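Jonach Center for Photography to Open Glass Plate Collection to the Public

May 2021

14 shares | 3 comments

The Jonach Center for Photography will open the Erkel glass plate collection to the public in July, following the completion of cataloging and scanning work at its Ganurer Street building. The collection holds 2,058 negatives made by the Erkel portrait studio and its traveling photographers. Most have never been printed outside the studio, and only a small part has been shown before.

The plates came to the Center in the studio's own wooden crates, together with order books, price lists, and several boxes of contact prints. The order books have proved to be the most useful part of the gift. Studio clerks entered each sitting under the customer's family name, with the size of the plate and the number of prints requested, and in many cases added a short note on payment. Staff have been able to match 788 of the plates to an entry in the books. The remaining plates are listed by subject and plate size until more is known.

Visitors to the opening exhibition, "Second Sitting," will see new contact prints made from the original glass in the Center's darkroom. The prints are shown at the size of the plate, without enlargement or retouching. Scratches, fingerprints, and the studio's own pencil work on the emulsion side have been left in place. A separate room is given to plates on which two exposures were made — some plainly by accident, others set up by the photographer so that the same sitter appears on both sides of a table or doorway.

The exhibition is arranged in six sections. The first covers studio portraits and painted backdrops. The second and third follow the traveling photographers through market towns and along the rail line, where they worked from a tent and developed plates the same evening. The fourth section deals with weddings and school groups. The fifth contains the double exposures. The last is given over to the studio's equipment, including two view cameras, a retouching desk, and a printing frame that shows heavy wear at the hinge.

Digital copies of 600 plates will be placed in the Center's online catalog on the opening day. They may be viewed and downloaded without charge for private study, teaching, and family research. Requests for publication should be sent to the picture desk in writing and should give the plate number, the title of the publication, and the intended print run. The remaining scans will be added as descriptions are checked. The Center does not plan to hold the full set back until all of the cataloging notes are final, and readers may find that titles and dates change.

The Center asks members of the public who recognize a sitter, a building, or a street to use the form attached to each catalog record. Information supplied in this way is reviewed before it is added, and the sender's name is not published unless permission is given. Family albums and loose prints bearing the Erkel stamp are also of interest. Owners are asked to send a copy or a phone picture of the front and back in the first instance and not to mail original material.

Work on the collection was supported by a grant from the Goh Fund for Visual Heritage. The grant covered archival enclosures, shelving, and the salary of a photographic conservator for the length of the project. Each plate has been cleaned on the glass side, placed in a four-flap paper enclosure, and stored upright on its long edge. Broken plates are kept flat between sheets of board. Plates with lifting emulsion were scanned but not printed, and they will not be available in the reading room.
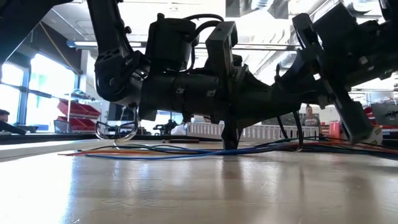

A black legged robot on a tabletop.

Admission to "Second Sitting" is included in the general ticket. Entry is timed, and the number of visitors in each room is limited under current health rules. Face coverings are required in all public areas. Groups and school parties should contact the education office before booking — larger parties may be asked to divide between two entry times.

The reading room will accept appointments to consult the order books from the week after the opening. The books are fragile and are brought out one volume at a time. Pencils only may be used at the desks. Hand-held photography without flash is permitted for personal reference, on completion of the usual form.

A printed guide to the exhibition, with a short history of the studio and a list of known backdrops, will be on sale at the front desk and by mail order.

Contact: Press Office, Jonach Center for Photography, Ganurer Street
© Jonach Center for Photography. All rights reserved.
Back to top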